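# Hand-held grippers: what I'd want to know before buying in

Notes for my slot, July. Tavion Dunleavy. Keep it under the time, leave room for arguing.

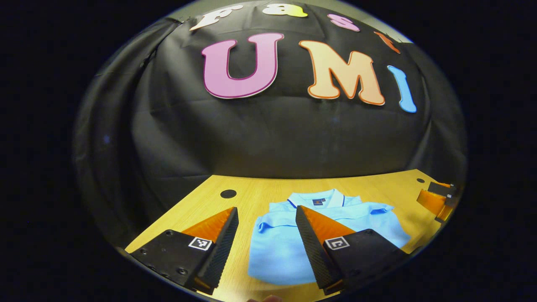
**Opening**

- Start with the sales line we all heard in spring: people collect the demos by hand, the arm learns from them, no teleop rig needed. I believe the first part.
- Say up front that I came in doubtful and I'm leaving a bit less doubtful. Don't oversell the change.
- We tried two setups. The Koleo arm with its stock parallel gripper, driven by teleop, and the hand-held tool with the wide camera. Escobedo lent us the bench.

**Why clothes**

- Blocks are too kind to everybody. Any gripper looks good on a block.
- A polo shirt has a collar that holds some shape and a body that doesn't. You can pinch one layer when you meant to pinch two, and the camera may not show you which.
- Light blue shirt, black fingers, pale table. That's easy contrast. Ask the room who has tried black on black. (Wait. Somebody always has.)

**The numbers, such as they are**

- 178 demos with the hand-held tool, 33 by teleop, same working hours for each. This is the figure everyone will write down, so slow down here.
- Then spoil it. More demos is a fact about collecting. It tells you very little about what the arm does later.
- We threw out 7 of the hand-held ones for bad tracking. I did that by eye. If someone asks for my rule, I don't have one that would survive a reviewer.

**The view**

- The round picture bends everything near the rim. Straight letters on a backdrop lean over, the table edge curves up. Fine for a network, they say. I found it hard to judge distance when checking clips.
- The markers on the fingers are there so we can get the opening width. Cloth can get in front of them. Viltus says their software fills the gap. I asked how long a gap and got a brochure.
- Wide view also means you record whatever is lying on the table, second gripper included. Clear the bench or accept it, but decide before you start and stay with it.

**Fingers**

- Textured inner faces: good on a folded edge in our tests, poor on a single flat layer. The stock gripper was poor on both.
- I'd like to compare other pads. Flindance has a softer set on order for us. Until I've had them on the bench I have no opinion, and please don't quote me as having one.

**What I don't trust yet**

- My own hands. When I hold the tool I tilt my wrist in ways the Koleo arm can't reach. We replayed some of those paths and the arm stopped at a joint limit.
- Speed. People go faster with the tool, and the controller has to keep up or you slow the data down. We slowed it down. I'd call that a workaround.
- One shirt. Everything above is about one kind of garment on one kind of table.

**If they ask "so should we buy it?"**

- Borrow first. Bring your own object, the awkward one.
- Run the replay check on the first day, before anybody collects a big set.
- Ask the vendor for failed runs. If they have no failed runs to show, ask again.

Switch off the projector and put the tool on the front table for people to try. Spare battery is in the side pocket of my bag.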